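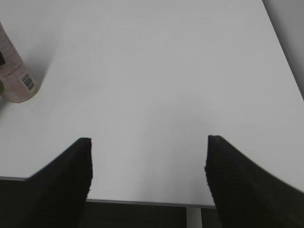
A pale table top, with a bottle lying at one corner.

The Grajales appeal was heard in September, and the written decision runs to 64 pages. Most of the coverage has dealt with the last four. I want to deal with the part on jury selection, starting at paragraph 31, which I think is wrong.

The facts are short. Grajales was convicted of handling stolen plant machinery from the Ulwood depot. One juror, during the second week, told the usher that her brother-in-law had once worked there. The judge asked her two questions in open court, was satisfied with the answers, and carried on. The defence asked for her to be discharged and was refused.

The appeal court held that the link was "remote in time and degree". Perhaps it was. The difficulty is that the judge never asked when the brother-in-law had left, or whether the two of them had spoken about the trial. A finding that a link is remote needs some evidence of distance, and the transcript has none. I have read all 807 lines of that morning's hearing, and the point is not touched again.

Custódio Peixoto, who wrote to me after my earlier post on the Skoncombe retrial, takes the other view. He argues that a judge who has watched a juror answer is better placed than anyone reading the transcript later. I accept that as far as it goes. It covers how she answered. It does not cover questions that were never put to her.

There is also the matter of timing. The request to discharge came before lunch and was refused by 2 pm the same day – quick, given that both sides had asked for leave to file written notes. Only the Crown's note was on the file when the ruling was given.

I will put up the paragraph references separately, with the corrected one for Skoncombe.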